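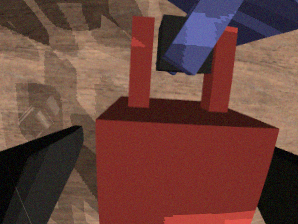 Red block with the two prongs, close up over the wood

Skerthorpe Ridge in June: Huvelard side or Estrella side?

switchback_sal
Hi all! Longtime reader, I post maybe twice a year. My sister and I are finally doing Skerthorpe Ridge in June and we can't agree on which way to go up. She wants the Huvelard trailhead because it's the classic and you get the long view down the valley the whole way. I want to start at Estrella because it's shady for the first half and I'm a whiner in the sun. We both turned 50-something lately (I'm not saying which something) and my left knee has opinions about steep downhill.

We'd be doing it as a day hike, leaving a car at each end. So really the question is which end to finish at. Anybody done both?

mulepath
Done both, a bunch of times each. Go up Huvelard and down Estrella. The Huvelard side has 28 switchbacks and every one of them is easier going up than coming down. The Estrella side is longer but it's soft dirt and pine needles for most of it. Your knee will thank you.

Start early though. I mean headlamp early. By 10 in the morning that slope is an oven, even in June.

Gretel on Foot
Hard disagree with mulepath, sorry! The top of the Estrella trail is that loose gully below the saddle, and I would much rather climb that than slide down it at three in the afternoon with jelly legs. I came down it two summers ago and spent more time sitting than walking. The switchbacks on the Huvelard side are graded for horses. You could push a stroller down them (okay, a sturdy stroller).

Also Sal gets her shade this way, going up, when she's working hardest.

mulepath
They rerouted around the gully. You go left at the big dead pine now and it adds maybe ten minutes. Nothing loose on it except one short bit by the creek.

Gretel on Foot
When was this?? The map at the trailhead still showed the gully when I was there.

mulepath
Last fall. The map at the trailhead also shows a bridge that's been gone for years, so I wouldn't lean on it.

jbelmonte
I was up there with the trail crew when that reroute went in, so I can back mulepath up on that part. It's a decent piece of trail but it hasn't had a lot of feet on it yet, and the outside edge is still soft in a couple of spots. Stay to the uphill side and you'll be fine. After a good rain I'd think twice.

As for the bigger question, I've always gone up Estrella, but that's mostly so I can eat lunch at the saddle with the whole climb behind me and then just stroll the ridge. The ridge itself is the best part and people race through it. There's a flat rock past the second cairn with a drop-off on the west side where I've sat for an hour and watched hawks go by below me. Below me! I never get tired of that.

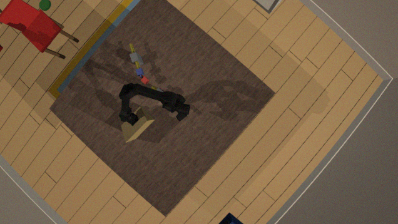

Water is the other thing to plan for. The spring on the Estrella side is usually running in June, but it's a skinny little trickle and it takes forever to fill a bottle. On the Huvelard side there is no water at all, not a drop, until you get back to the parking lot. So if you go up Huvelard you carry everything for the climb and the ridge. If you go up Estrella you can top off at the spring, an hour and a half in, and that's enough to get you over. I carry three liters either way and come home with a little left.

Jerome Belmonte

switchback_sal
Oh this is all so helpful, thank you! Jerome, I didn't even know there was a spring. Is it signed? My sister is now reading over my shoulder and says mulepath is obviously right and everybody else should pack it in.

jbelmonte
No sign. Look for the cut log on the right after the second creek crossing, then follow the boot path maybe a minute uphill. Filter it, there are cows.

toomuchgear
What packs are you two bringing? I did that ridge with my Hokberg 28 liter and it was plenty, even with a puffy and a rain shell and way too many sandwiches. I see folks up there with a 70 on their backs for a day hike and I just don't get it.

mulepath
Some of us are training with those, you know.

toomuchgear
With what in it? Bricks?

mulepath
Cat litter. Two bags. Go ahead and laugh.

toomuchgear
I'm not laughing, I'm kind of impressed. But the hip belt on those big ones rubs me raw by lunch, so no thanks.

Gretel on Foot
Back to Sal's question before we lose it to cat litter. If the reroute is good then I'll soften a little, but I still say finish on the Huvelard side. The afternoon light on the valley is the reason to go. On the Estrella side you come down through trees for hours and the only thing to look at is the back of your sister's head.

And bring poles! Whichever way you go. I held out for years because I thought they looked silly and then I borrowed a pair and that was that.

mulepath
Agree on the poles. Don't agree on anything else.

hobnail
Late night reply, couldn't sleep. One thing I haven't seen here is the drive. It's County Road 318 between the two trailheads and the middle stretch is washboard. Took me the better part of an hour in a low car, and I was gripping the wheel the whole way. So if you're dropping a car at one end, do it the evening before if you can. You do not want to be doing that shuffle at four in the morning.

The Estrella lot is also tiny, and people park along the road by the gate and get tickets. The Huvelard lot is huge. We leave our nicer car there for whatever that's worth.

switchback_sal
Good thing I asked, we were absolutely going to do the shuffle that same morning. We have a low car too, ugh.

Okay, so we talked it over at dinner and I won. Up Estrella, fill at the spring, lunch at the saddle, hawk rock, and down the switchbacks with poles. If it rains the day before we'll flip it or skip it. My sister wants it on record that she's still with mulepath.

mulepath
Smart woman. Tell her to text me when your knee gives out on number 19.

Gretel on Foot
Ha! Have a great time, Sal, and post a trip report. I want to hear how that new bit by the creek is holding up.

jbelmonte
Same here. And if the big dead pine has come down, let me know which way it fell, would you? It was leaning toward the trail when I last saw it.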